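1/ Moved the bed. I have lived in this apartment long enough to have opinions about the radiator, and it had not once occurred to me that the bed could go somewhere else. It took me a whole evening and one toe.

2/ The background, for those who joined after the bathroom shelf posts (welcome, it didn't get better): my bedroom is the size of a generous parking space. The bed came with the lease. The landlord calls it "semi-furnished," and the semi is doing a lot of work.

3/ For years it sat under the window, where it got the morning sun, the street noise and whatever weather the frame felt like letting in. In July I slept like a rotisserie chicken. In February I wore a hat.

4/ So I drew a floor plan. I drew it on the back of a Peddale catalog, to scale, if the scale is "a bed is one thumb." By this method I proved that the bed would fit against the left wall with space to spare. Then I measured with a tape and the thumb turned out to have been optimistic.

5/ Someone replied to yesterday's post asking why I don't just hire people. I looked into it. Hegazy quoted me $200 to move one bed across one room, minimum two hours, stairs extra. There are no stairs in my bedroom. I asked. They said it was a standard line.

6/ Moving a bed alone goes like this. You push the head end. The foot end stays where it is out of loyalty. You walk around and push the foot end. The head end goes back. After a while you and the bed have made a complete turn and you can see the dust from a different side.

7/ On the dust. I won't go into numbers, but there was a pen down there from a bank that has since changed its name. There was also the other half of a pair of socks I threw out last spring after a short but sincere search.

8/ The sheets. I wanted new ones for the new position, the way people buy a notebook before not writing a novel. Trirkov had them listed as 620 thread count. I have no idea what that is a count of, practically speaking. They feel like sheets. A friend says you can tell the difference. She also says she can tell which of her houseplants is sulking.

9/ I got them in gray. Gray seemed like a grown-up's color. What I didn't think through is that a smooth gray sheet shows every single thing that has ever sat on it, including toast, including the idea of toast. I have already become a person who brushes off a bed with the side of her hand when someone walks in.

10/ The way I make a bed now: sheet pulled flat, let it hang down the side, walk away. I tried hospital corners from a video. The man in the video did a corner in four seconds and it looked like an envelope. Mine looked like something that had been mailed.

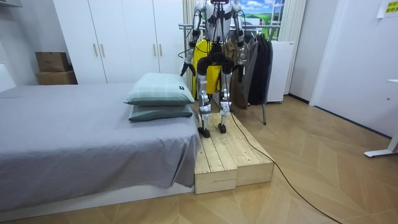

11/ Pillows, then. I bought green. In my defense the store light was very warm and the word on the shelf was "sage," and I'm weak for anything that sounds like it might be good with chicken.

12/ They're not quite the same green. One is paler and has a plaid in it so faint that I found it after I'd cut off the receipt's chance of ever being useful. The other one is darker and has committed to being a color. I stack them with the plaid one on top. If you squint, it's a palette. If you don't squint, it's two trips to the store.

13/ The little tag on the end of the top one stays on. I have strong feelings about this and they're all laziness.

14/ A reply asks which end I put the pillows at. It's a fair question, friend. At the moment they live at whichever end I was standing at when I finished. This is the sort of freedom you get from having no headboard.

15/ Headboard interlude! I priced one. The cheapest I liked was from Itimside and came in at $1,010 before delivery. It was a padded rectangle. For that money I expect it to read to me.

16/ Cheaper option: lean against the wall, like the pioneers.

17/ Now the wood, which I get asked about more than anything else I post, including the time I locked myself on the balcony. It's two boxes, side by side, slats across the top, pine. They sit on the floor at the end of the bed and butt right up to it. The word for this in the magazines is "bench." The word for it in my building is "are you having something delivered."

18/ I built them from a plan that said "beginner, one afternoon." I was a beginner. I dispute the afternoon.

19/ Total for lumber and screws: $53. Total for the second set of screws, after I'd learned about length: not discussed in this household.

20/ You can see the screw holes along the top boards, yes. The plan wanted them filled, sanded and painted. I bought the filler. The filler is in a drawer, living its life. Every few weeks I take it out and read the back of it and we both feel something's been accomplished.

21/ As for paint, I'm leaving the pine bare for now. "For now" started before I owned these sheets. I've had suggestions from all of you: white to go with the bed base, green to go with the pillows, "a bold terracotta," which came from someone who paints everything she owns terracotta and whose cat should be careful.

22/ A thing I didn't plan for: two boxes made by the same person, from the same pile of boards, using the same tape measure, still have their own views on where to stop. The right one goes a little farther than the bed wants it to. I could shift it. I have shifted it, mentally, a great many times.

23/ Why two boxes and not one long one, asks a man with a workshop in his profile picture. Because one long one doesn't go around the corner by my bathroom, sir. I did that math with an ironing board some years ago and I still have the mark on the wall.

24/ Things I've been told to put on a low wooden bench at the foot of a bed: a folded throw, a tray, a stack of art books, a single dramatic branch. I do own a throw. It's on the couch and it's not going to be separated from the couch, they've been through too much together.

25/ Clothes. We have to talk about clothes, as they're the real reason the bed moved. I wanted room to stand in front of mine and look at them. In the old layout I picked what to wear by reaching sideways into the dark and being surprised. I once went to work in two navy things that were not friends.

26/ With the bed on the left I can get to all of it. This has been a disappointment. I had assumed there was better stuff in the back.

27/ I made a pile to give away. The pile got visited overnight. By morning a cardigan had gone back, and by lunch so had the skirt from the wedding I didn't enjoy. The pile is now one belt.

28/ Someone wants the before photo. There isn't one. I've never understood people who have the before photo. You'd have to know, at the very lowest point, with the sock half under the bed and the curtain in your mouth, that you were in a "before."

29/ Sleep report, as requested. First night in the new spot: woke at three, got up on the wrong side, met the wall. Second night: same wall. Third night I put out a hand first like a person at a museum in the dark, and we managed to pass each other politely.

30/ The radiator is now closer to my feet than my head. It used to knock beside my ear like a neighbor with a complaint. It still knocks, but it sounds like somebody else's complaint.

31/ What I'd do differently: measure before, move the rug before, eat before. Buy both pillows in one trip, under daylight, with a witness.

32/ What I'd do the same: gray sheet. I know. I've defended it to my mother already and I'm not starting over with all of you.

33/ A couple of you asked for the box plan. I wrote up my version with the right screws in it and will post it once I've redrawn the page where I used a thumb for scale. Posting this on 02/02/2023 so that you can hold me to it.

34/ Replies about hospital corners are off. I mean it. I've seen the envelope, I know what I'm capable of.

35/ Update: moved the right box over a hair. Now it bothers me from the doorway instead of from the bed. Going to lie down on the good sheet and think about filler.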